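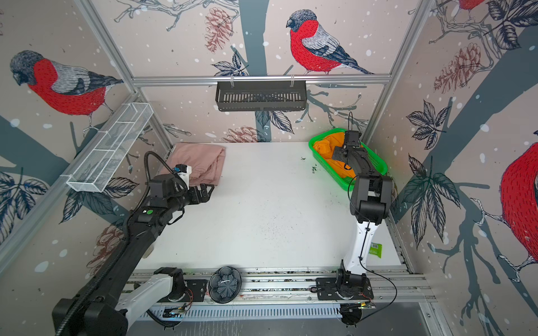
Sidgate Makers' Hall | Robotics Group | Bench Notes
February 8, 2018

I promised myself I would write up how we look after the two-arm cell before I forgot all the little things, and as usual I've let it slide until my notebook was nearly full. So get yourself a coffee, because I do go on a bit when it comes to this machine.

For anyone new to the group, the cell is the one we call Kamska. It has two arms on one aluminum rail, a white table behind them, and three walls that we papered with bullfinches and pinecones because plain board looked so gloomy (I still smile at those birds every time I walk in). Its work is laundry. It takes clothes out of the green basket, opens them up and lays them down, and my part in all this is keeping it in good enough shape to go on doing that.

Most of what goes wrong is dull. I had a lovely theory last year about heat in the elbow joints, and I spent two evenings on it, and the trouble was a mounting bolt I could turn with my fingers. Since then I start at the bottom and work up. Base bolts first, then the plates along the rail, then the links, and only then do I let myself open the laptop and look at numbers.

The rail needs more attention than anything else. Its slots catch every crumb and thread that comes off the table, and you can see for yourselves that I was overdue with the brush. I use a stiff paintbrush and a vacuum with the narrow nozzle, and I go from the middle out toward each base. Please don't use the air can! It only moves the dirt in behind the mounting plates, and then you have to take the plates off to get it back, and there goes your evening. The little circuit boards down by the bases I leave strictly alone with the vacuum. A soft brush, power off, and a light hand.

Next come the cables. The fat corrugated conduit on the left arm loves to creep. It wants a big easy loop, enough that the arm can reach all the way to the back corner without tugging, but not so much that it flops down onto the table and drags over the clothes. I move the arm by hand through its longest reach and watch the loop the whole way. If it pulls tight anywhere, I loosen the lower tie, feed a little through, and try again. I've written 490 in pencil on the inside of the cabinet door, and that is the slack in millimeters that has worked best for us. Feel free to argue with me about it, but please don't rub it out.

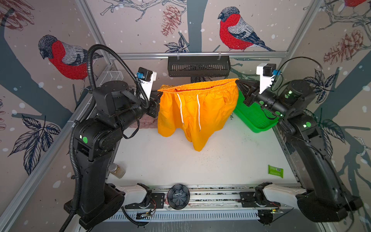
Setting the grip

My favorite part, and the fussiest. Both grippers have to close on a waistband firmly enough to hold it up and gently enough that they don't chew the elastic. I use the orange shorts for this because the fabric is shiny and creased and it shows me straight away if one side is slipping. I bring the arms up together, with a gripper at each end of the waistband, and let the shorts hang. Then I stand there and look at them for longer than you would think a grown person could look at a pair of shorts.

If the left end creeps, I raise the closing force on that side a step and run it again. I do 28 lifts before I call a setting good. The control program we use, Cele, keeps a count of all the lifts since the pads were last changed, and it stood at 685 when I sat down to write this. I change the pads at around that point whether they look worn or not. They come from Arnico in little paper envelopes, and the spares are in the second drawer, under the hex keys.

While the arms are up, I check the wrist cameras too. A lens cloth, one gentle wipe each, and then a look at the brackets. A camera that has tipped even slightly will have the gripper landing beside the cloth, and you'll blame the software for a week.
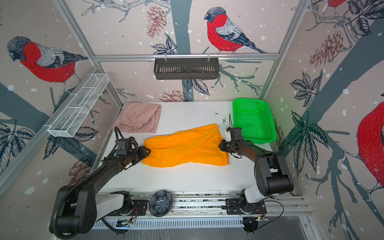

I've been thinking a lot this winter about how to bring the two arms into agreement with each other, which was the thing I most wanted to write about. Each one can be perfectly well set up alone and they can still disagree about where the middle of the table is. My check is very simple. I have them hold one garment between them, low over the table, and I read the cloth like a level. With the orange one spread lengthwise like that, a gripper on each end and soft folds along it, I can tell a good deal about whether they are pulling evenly. Folds that all run off at a slant make me suspicious of one arm sitting high. Folds gathered at one end send me back to the base bolts (you see how it always comes back to the base bolts). Then I correct the right arm only, never both, or I lose track of what I've changed.

The whole routine takes me 90 minutes if I don't stop to chat. I'd like to try a new cable tie layout on the right arm in March, as that thin one at the wrist has always bothered me. If you're using the cell before then, brush the rail when you finish, put the hex keys back in size order, and write down anything you changed in the blue notebook, even if you changed it back again.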